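April, late, should be asleep

Quick one because my hand hurts. Walked home from the Pramden stop instead of waiting for the transfer, 15 minutes if you cut behind the Kolex lot, longer tonight with the wind. Shoes soaked. Soup from the freezer, ate it standing up.

So the letter thing. I said I would write to Grandma every week this year, by hand, real paper, and I have sent her 5. Five! It's April. Not proud. But the last one got an answer and that is what I wanted to get down before I forget how it felt. Four pages, both sides, in that slanty script they beat into her at school. Took me two tries to read. She says the creek came up over the bottom step at Westerberg again and the neighbor's goats got in the beans. She says my capital G looks like a 6. It does.

Trouble is my handwriting is just bad. Went downhill after high school, all typing. At work today I signed for a delivery and the guy asked me to print it. So I've been doing the drills at night, rows of loops, rows of slanted lines, 100 a night is the rule I made up. Did 40 last night and quit. Did all 100 tonight. The last twenty or so looked like a seismograph but they count.

Things I noticed: I squeeze the pen like it owes me money. I hold my breath on the long words. Lower case r is my enemy. If I slow way down it gets wobbly, if I speed up it turns to soup, there's a pace in the middle that lasts for maybe one line and then somebody's car alarm goes off.

Bought a pad of the good paper at Drodlow on lunch, cream, heavier than I need. Paid too much. The ink doesnt bleed through at least. Must remember stamps. MUST REMEMBER STAMPS. Also call the dentist, also the rent thing.

Looked at brush lettering too for a while, got totally sidetracked. Dragon on the end of the crossbar, mouth open, brushes hanging underneath. I want one of these racks so bad and I own one ballpoint and a pencil.
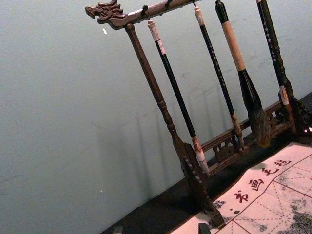

Just write to her badly and write more often, my sister texted back when I sent her a page of my loops, she doesn't care what your G looks like, she reads them out loud to the whole porch. Fine. Fair. Though she has sent zero letters herself so I'm not sure she gets a vote.

Started number six anyway. Got as far as the weather and the goats. Going to ask about the beans and whether the step held, and if she still has the old recipe box becuase I want the one for the plum thing.

12:40 now. Alarm is at six. Lamp off.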